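Tema: Jornada de puertas abiertas de Fikeck - ¿fuisteis alguno?
Foro: Robótica y automatización > Eventos y visitas
25 respuestas - página 2

tornillo_pasado
14 de febrero
Bueno, pues al final me animé y me pasé por la jornada de Fikeck, así que cuento un poco lo que vi, que en la página anterior había varios preguntando si merecía la pena. Para mí sí, con peros. Llegué con la charla de bienvenida empezada y me comí la parte de la historia de la empresa (que es justo la que menos me interesa, todo hay que decirlo). Luego nos partieron en dos grupos: unos a la nave, a ver la celda de paletizado de Forsberg, y otros a la zona de manipulación. Yo pedí la segunda porque palés ya veo bastantes en el curro.

Lo que más me gustó fue la sesión de pinzas de mano. Te explican cómo se abre, cómo se cierra y lo de no girar la muñeca a lo loco, y a coger cosas. Parece una tontería y tiene su miga, porque tú con la mano no piensas en cómo te acercas a un vaso, y con dos dedos de esos sí que lo piensas, ¡vaya si lo piensas! La técnica insistía mucho en el acercamiento: pinza bien abierta, objeto en medio, las dos almohadillas a la misma altura y solo entonces cerrar.

Os dejo una del ejercicio de la botella, con los dedos todavía abiertos. Fijaos en las almohadillas magenta, que van acanaladas por la cara de dentro.

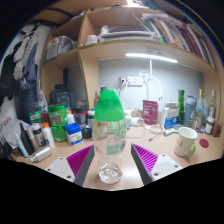 RE: Jornada de puertas abiertas de Fikeck
levas_y_cafe
Gracias por la crónica! Yo estuve en el otro grupo, el de Forsberg, y salí un poco frío. La celda impresiona, eso sí, pero la vimos detrás del vallado y con el que explicaba sin micro. Me enteré de la mitad. ¿En lo vuestro dejaban tocar a todo el mundo o solo a los de delante?

RE: Jornada de puertas abiertas de Fikeck
tornillo_pasado
A todo el que quiso. Había cola, pero avanzaba rápido. Yo repetí - no me siento orgulloso.

RE: Jornada de puertas abiertas de Fikeck
MarejadaSur
Voy a ser la aguafiestas. Una botella de plástico transparente, de pie en mitad de la mesa y con todo el espacio del mundo alrededor, es el caso fácil. Si quieren convencerme, que vayan a por las cosas que hay al fondo, las botellas de cristal o ese montón de botes de la izquierda, que ahí están todos pegados y no metes dos dedos sin tirar al vecino. O el bote plateado que está tumbado. Llevo años viendo demos de agarre y siempre eligen el objeto que está solo.

RE: Jornada de puertas abiertas de Fikeck
tornillo_pasado
Mujer, algo de razón llevas, pero era una jornada de puertas abiertas, no una prueba de aceptación. La mitad de la gente no había cogido una pinza en su vida. Y transparente tampoco es tan fácil para la parte de visión, ¿no? Eso lo preguntó un chaval y le contestaron que es de lo que más guerra les da.

RE: Jornada de puertas abiertas de Fikeck
MarejadaSur
Para la visión, de acuerdo, lo transparente es un dolor. Yo hablaba del agarre. Encima está casi vacía, así que pesa poquísimo. Llénala y hablamos.

RE: Jornada de puertas abiertas de Fikeck
bobinado25
Pues vacía a mí me parece peor! En el taller probamos una pinza de Bisura con botellas de plástico fino y las llenas iban bien. Las vacías las aplastaba o se le iban de lado en cuanto un dedo tocaba antes que el otro. Con la llena al menos el peso te la sujeta contra la mesa. Acabamos bajando la fuerza de cierre y poniendo goma más blanda.

RE: Jornada de puertas abiertas de Fikeck
MarejadaSur
Vale, eso te lo compro a medias. Depende del plástico y de dónde la agarres.

RE: Jornada de puertas abiertas de Fikeck
levas_y_cafe
¿Las almohadillas esas son de goma o impresas? Lo pregunto por el color, que he visto filamento flexible en ese tono.

RE: Jornada de puertas abiertas de Fikeck
tornillo_pasado
Pues no lo pregunté y ahora me da rabia. Por la foto no me atrevo a decirte. Sé que los dedos van con una placa blanca atornillada, dos agujeros en cada una, y la técnica dijo que cambiar un dedo es cosa de un momento. Lo que sí apunté fue el precio del kit de formación con pinza: 260 euros, sin el programa.

RE: Jornada de puertas abiertas de Fikeck
bobinado25
260 sin el programa... ¿y con él? Porque Vovis te da las dos cosas juntas y el manual viene decente.

RE: Jornada de puertas abiertas de Fikeck
tornillo_pasado
Con el programa hay que pedir presupuesto, ya sabes lo que significa eso, jaja. Si alguien escribe, la referencia del folleto es la 3573.

RE: Jornada de puertas abiertas de Fikeck
levas_y_cafe
Yo les escribo, que también quiero preguntar por las almohadillas. Dijeron que en marzo repiten la jornada con menos gente por grupo. Si voy, esta vez me pongo en la fila de las pinzas y que les den a los palés.

RE: Jornada de puertas abiertas de Fikeck
MarejadaSur
Si repiten, me apunto. Llevaré mi propia botella, llena, y alguna cosa más para ponerle al lado.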